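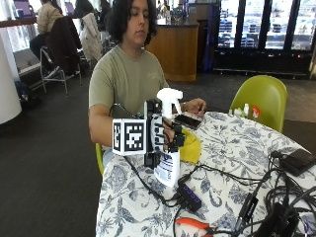
Chapter 4
Keeping House: A Short History of Clean

Ask your gran how she did the washing and clear the afternoon, because you'll be there a while! Cleaning is one of the richest subjects in social history, and we're going to have a lovely time with it. Soap, soda, vinegar, elbow grease: every home had its own rules.

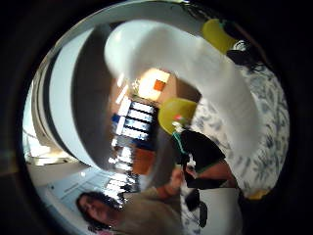

Text by Daithí Madigan

We begin with wash day, which in many homes swallowed a whole day each week (water to carry, a copper to heat, sheets to wring by hand). Then we move on to the table and its linen, kept for best and fiercely guarded. 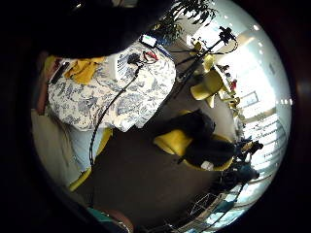

Fig. 4.3 A patterned cloth in blue and white.

Before you read on, turn to the wash-day diary on page 80 and mark any word you don't know.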